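El brazo, la caja gris y nosotros

3 feb 2019

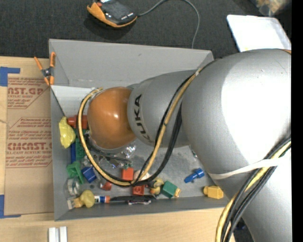

Categoría: Cosas del trabajo

Llevo semanas queriendo escribir esto y siempre lo dejo para luego, porque llego a casa con la cabeza llena y lo último que me apetece es seguir pensando en el taller. Pero me lo habéis preguntado varias veces en los comentarios (sobre todo los que venís de almacenes y de fábricas y estáis esperando que os pase lo mismo), así que me he hecho un té bien cargado y aquí estoy.

Para los nuevos: trabajo en Stesbridge, en la sección de clasificado. Nos llegan cajas de piezas pequeñas revueltas y hay que separarlas, revisarlas y mandarlas a su sitio. Bloques de plástico, piezas transparentes, tubitos, cosas con formas que no sabría explicarle a mi madre por teléfono. Lo he hecho a mano durante años y le tengo cariño, aunque mis muñecas le tengan bastante menos. En un turno normal pasaban por mi mesa hasta 306 piezas, y os aseguro que al final del día yo cerraba los ojos y seguía viendo colorines.

En octubre llegó el brazo KUKA. En la reunión nos lo presentaron como «proyecto Kitow», con muchas flechas y muchas letras en negrita, y yo salí de allí igual que había entrado, o sea, con un nudo en el estómago. La pregunta de verdad la hizo una compañera en el pasillo, ya con el abrigo puesto: ¿y nosotras qué? Tardaron en contestarnos, y eso se lo dije entonces a quien correspondía y lo repito ahora.

Lo primero que aprendí es que los bloques rojos y verdes, que se distinguen bien del fondo gris, me preocupan poco. Las piezas transparentes son otra historia. Se ve el fondo gris de la caja a través de ellas, les da la luz, brillan por un lado y desaparecen por otro, y el sistema tiene que decidir dónde empieza aquello y dónde acaba. A mí me pasaba igual, claro, pero yo metía los dedos y tanteaba. ¡Cuánto sabían mis dedos y qué poco caso les había hecho!

Ahora mi trabajo es otro. Preparo las cajas, reparto un poco el montón cuando se ha ido todo hacia un lado y se ha quedado medio suelo libre, miro que los cables amarillos y negros no se enganchen con nada y apunto los fallos en el cuaderno. El cuaderno es mío, de los de espiral, y ya voy por el número 3. La aplicación oficial se llama Pandex y está muy bien, pero tiene un desplegable de motivos en el que no cabe «la ha cogido por donde no era», así que primero escribo a mano y luego traduzco.

También he aprendido a usar el mando, ese negro con los bordes naranjas y el botón rojo. Los primeros días no lo soltaba, lo llevaba como quien lleva un plato de sopa demasiado lleno. Hicimos el curso en la nave de Negri, con unos bocadillos malísimos, y nos hicieron repetir la parada 100 veces, creo que literalmente. Me pareció una pesadez y hoy se lo agradezco.

Lo que ha cambiado para peor: se habla menos. Antes éramos varias alrededor de la misma mesa y con las manos ocupadas se cuenta todo, las bodas, las hipotecas, las recetas de lentejas. Ahora cada una está pendiente de su puesto y de su pantalla, y las conversaciones se quedan para el café. Lo planteamos y nos han alargado un poquito la pausa, que algo es. Y hay un compañero que pidió el traslado porque no quería saber nada de todo esto, y lo entiendo perfectamente.

Para mejor: las muñecas. Duermo sin la férula desde antes de Navidad. Y que me pregunten, eso también. Viene la gente de ingeniería y me consulta por qué una pieza se resiste, y yo lo sé, porque la he tenido en la mano mil veces. En la última hoja que nos pasaron ponía 1709 piezas revisadas y al lado, en pequeñito, las iniciales de todas las del turno. La tengo doblada en la taquilla.

La semana que viene nos toca probar con bolsas transparentes, que le tengo un miedo al tema que no os imagináis. Si alguno trabaja ya con bolsas, dejadme un comentario y contadme cómo os apañáis con los reflejos, que yo os leo siempre aunque tarde en contestar.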